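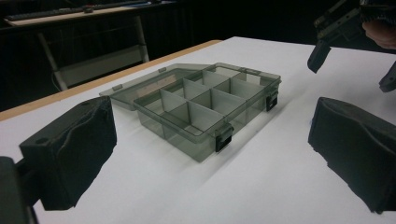
Home & Household Studies

3.2 Fixed compartments and the problem of the ninth thing

Participants in the Drallcombe sample owned, between them, 607 small organizer boxes, of which a good many held other, smaller organizer boxes. We set those aside. The present section deals with the commonest design, the hinged box with a fixed number of cells, and with what people do when their belongings decline to come in that number.

Figure 3. Divided organizer box with the lid folded back. One lengthwise divider and a set of cross dividers give eight compartments in two rows of four.

A box of the type in Figure 3 makes a firm suggestion about how the world is arranged. Screws, beads and fuses may all be admitted, provided they belong to eight kinds. Households were given a mixed bag of 200 small items and asked to sort them at the kitchen table, with no instructions about categories. Most began confidently. By the sixth compartment the labels in their notes had grown vague ("metal, other"), and by the eighth they had generally given up on nouns. One entry reads, in full, "these."

Rosalba Pace, who coded the notes, proposed the term "residual cell" for the compartment that receives whatever is left. In the Wako households it was nearly always a corner cell, and nearly always the fullest. When we visited again in November it had in several cases annexed its neighbor.

Translucent lids were expected to help, as a person can look in without undoing the latches. They did shorten searching. They also made the residual cell visible from the outside, and four participants told us they had turned the box around on the shelf so as not to see it.

We considered whether more cells would solve the matter. The Flarker trial (Section 4) suggests they would postpone it. Participants given larger boxes made finer distinctions among the screws, felt pleased with themselves, and still ended with one compartment containing a key, a rubber foot and half a zipper.

Page last updated: November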